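1 April 2023. Webhook retries, Givell plugin

Moved the staging site to the Hoani build this morning. Duplicate order emails again: the retry handler fires before the first call has written its row to the log table. Timeout was still 3000 ms, set by Imad in October. Raised the retry delay to 20 seconds and capped attempts at four.

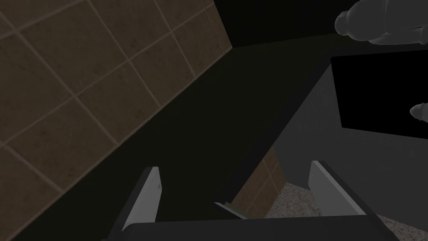 Reran the import with both settings in place. No duplicates in seven passes — the log table has one row per order. Rasha to check the same values against Heto before we merge. Cron cleanup still open.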